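Dezember, Greifertest, dritter Teil

Heute den ganzen Vormittag am Tisch mit den zwei Armen, Greifer Budard gegen Greifer Yilma, immer mit dem runden Teil mit der hellblauen Oberseite. 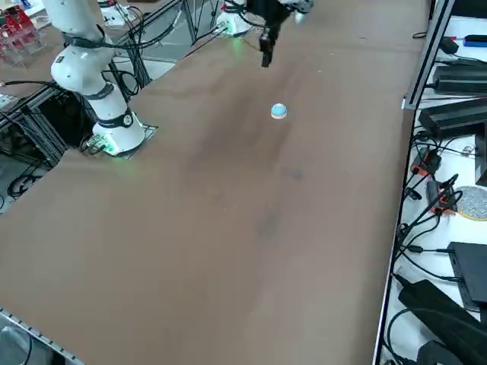

Inger Kjærgaard meinte beim Kaffee, ich würde den falschen Vergleich machen. Die Greifkraft sei bei beiden mehr als ausreichend, interessant sei doch, was passiere, wenn die Kamera das Teil 2 mm daneben sieht. Wer nur bei perfekter Position teste, messe am Ende den Controller und nicht die Finger. Ich habe zuerst widersprochen, dann aber den Plan geändert, weil ich auf ihren Einwand keine gute Antwort hatte.

Neuer Ablauf also: 200 Griffe pro Greifer, in Blöcken zu 20. Den Versatz gebe ich im Skript vor, in x und y getrennt, dazu ein Block ohne Versatz am Anfang und einer am Ende. Anfahrgeschwindigkeit bleibt gleich, Schließkraft bleibt gleich. Das Teil lege ich nach jedem Griff von Hand zurück, was langweilig ist, aber der Ablagefehler des Arms soll nicht in die Messung hineinlaufen.

Den Budard bin ich bis Mittag durchgegangen. Ohne Versatz kein einziger Fehlgriff. Mit Versatz quer zur Schließrichtung rutscht das Teil manchmal zwischen den Fingern nach vorn und sitzt dann schief. Ich zähle das als Fehlgriff, auch wenn es beim Anheben nicht herunterfällt. Vorher hatte ich solche Fälle als gut gewertet, die alten Zahlen sind damit nicht mehr vergleichbar. In die Tabelle eine Bemerkung geschrieben.

Längs zur Schließrichtung ist der Versatz fast egal. Der erste Finger schiebt das Teil vor sich her, bis der zweite da ist. Auf der matten Platte geht das gut. Auf Glas oder auf der Gummimatte sähe es vermutlich anders aus, das will ich noch probieren.

Der Yilma ist langsamer beim Schließen, dafür meldet er die Fingerposition sauber zurück. Beim Budard kommt der Wert verspätet, und ich muss nach dem Schließbefehl eine feste Pause einbauen. Gestern dachte ich noch, das liege am Controller. Heute mit dem Mosow-Controller wiederholt, gleiches Verhalten. Es liegt also am Greifer oder an seiner Firmware. Mail an den Support geschickt, Log angehängt.

Gegen 14 Uhr Abbruch beim Yilma im vierten Block. Der Arm hielt mit einem Kommunikationsfehler an, immer wenn das letzte Gelenk weit gedreht war. Zwei Stunden gesucht. Am Ende war es der Stecker am Greiferkabel, das Kabel war zu kurz verlegt und zog bei der Drehung. Ich habe es mit mehr Schlaufe neu befestigt und den Block von vorn angefangen. Die vorher gemessenen Griffe des Blocks gelöscht, damit nichts durcheinanderkommt.

Shona Hapeta war am Nachmittag kurz da und fragte, ob wir beide Arme gleichzeitig fahren können, um Zeit zu sparen. Können wir im Prinzip. Dafür müsste aber der Kollisionsbereich in der Mitte freigegeben werden, und die Kalibrierung der Arme zueinander ist von vor dem Umbau. Ich mache das nicht, solange die Messung läuft.

Kamera: weiterhin die Kamulach. Mit der hellblauen Oberseite hat sie keine Mühe. Der Mittelpunkt springt von Bild zu Bild ein wenig, mit Mittelung über 4 Bilder ist es ruhig. Belichtung jetzt fest eingestellt, Automatik aus, sonst wandert der Wert, sobald ich mich über den Tisch beuge.

Stand am Abend: Budard komplett, Yilma bis einschließlich Block sechs. Beim Querversatz liegt der Yilma bisher vorn, beim Tempo klar der Budard. Eine Empfehlung schreibe ich noch nicht.

Für morgen: Yilma fertig messen, die Fingerspitzen von beiden tauschen, falls der Adapter passt, und den Block ohne Versatz am Budard wiederholen. Ersatzstecker bestellen. Inger die Rohdaten schicken, sie will die Streuung selbst rechnen.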